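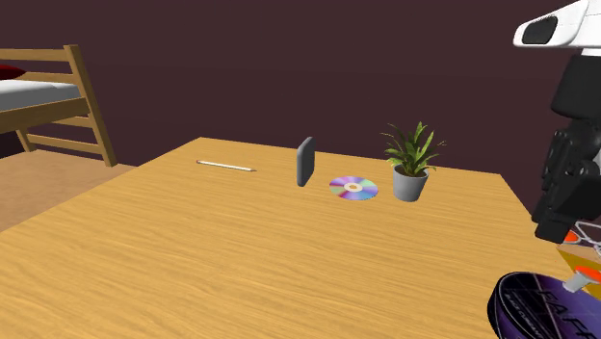

A pencil on a wooden table.

Plendton Library study room: results of the autumn survey and what changes in January

November 26, 2018

The survey on the future of the upstairs study room at Plendton Library closed at the end of last month. We received 1,194 completed forms, both on paper and online, and the results have now been passed to the district. The main points are set out below, together with the changes that will be made in the new year.

Most people who replied want the room to stay as a quiet place to work. The second most common request was for longer opening in the evening. At present the room closes at 5.30pm every day except Thursday, and many students from Estness said that by the time the bus gets in they have less than an hour before they are asked to pack up. Several people who work shifts made the same point.

From January the study room will stay open until 8pm on Mondays, Tuesdays and Thursdays. The ground floor will close at the usual time, so anyone using the room after 5.30pm should come in by the side door on Talukder Street and ring the bell. Books can't be borrowed or returned at the desk during the late sessions, but the returns box in the side porch will be unlocked.

Booking

The room will have 30 places. Half of these can be booked up to a week ahead, by telephone or at the front desk, and the other half will be kept for people who turn up on the day. A booked place will be held for twenty minutes and then given to whoever is waiting. We looked at a fully booked system, which a number of people asked for, but the trial in the spring left too many seats unused on wet afternoons when people changed their minds.

Bookings are for up to three hours. You may stay longer if there is no queue. Library members don't pay. Visitors who aren't members can use the room for up to three sessions, after which we ask them to join. Joining takes a few minutes and you will need something with your address on it.

Noise and food

This part of the survey produced the longest answers. Opinion was divided on whether people should be able to talk in the room. We have decided to keep it silent in the mornings and to allow quiet conversation from 2pm, so that tutors and small groups have somewhere to go. The local history room next door will be open as a silent space in the afternoons when it isn't being used for a talk. Phones should be switched to silent at all times and calls taken on the landing.

Drinks with lids will be allowed. Food will not — the carpet was replaced in the summer and we would like it to last. There are benches by the vending machine on the ground floor.

Heating and lighting

Of the forms we received, 113 mentioned that the room is cold. We know about this. The two radiators on the north wall have not worked properly for some time, and a new valve has been ordered for each of them. The work is due to be done in the week before Christmas, when the room will be closed for two days. Dates will be put up at the front desk and on the noticeboard by the lift.

The ceiling lights will be replaced at the same time. Individual desk lamps were also suggested, but there are not enough sockets along the window side and rewiring would cost more than we have this year. The request has been added to the list for next year.

Printing and paper

Printing will move to the new machine supplied by Jukance, which takes coins and cards. Prices stay as they are for black and white. Colour goes up by five pence a sheet. Scanning to a memory stick is free, but please bring your own stick.

The front desk will carry on selling pencils, pads and plain envelopes at cost. Ink pens may be used in the study room but not in the local history room, where the rule is pencil only whenever material from the archive is on the desks.

How the room is used

The study room had 3,116 visits in the year to the end of September, a small rise on the year before. May was the busiest month and August the quietest. We will look at the figures again after Easter and decide then whether the late sessions should carry on, be moved to other days or be extended to Fridays.

A full copy of the survey results is kept in a blue folder at the front desk and can be read there. Comments on the new hours can be left in the box beside it or sent to the library by post.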